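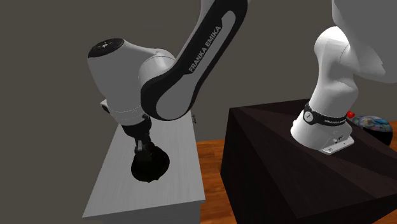
A simulated Franka Emika arm with its gripper over a dark object on the table, in a Praluseo test room.

Cuvside has released version 2 of Praluseo, its planning software for robot arms, with a new grasp checker that runs entirely in simulation.

The update went out to existing users on 2nd September. It was first shown in June as a preview limited to 18 sites.

The checker tries a planned grasp from several wrist angles and throws out any that would bring the arm into contact with nearby furniture. Cuvside said planning time on its own set of 50 household tasks had fallen by nearly 28 per cent compared with the previous release.

Murthy, which makes warehouse picking software, has been testing the preview and said dark objects were still harder for the perception module to outline than pale ones. Cuvside said a fix was being worked on.

Support for the Grondow file format, used to import room layouts, is included. Older layouts will need to be converted before they can be opened.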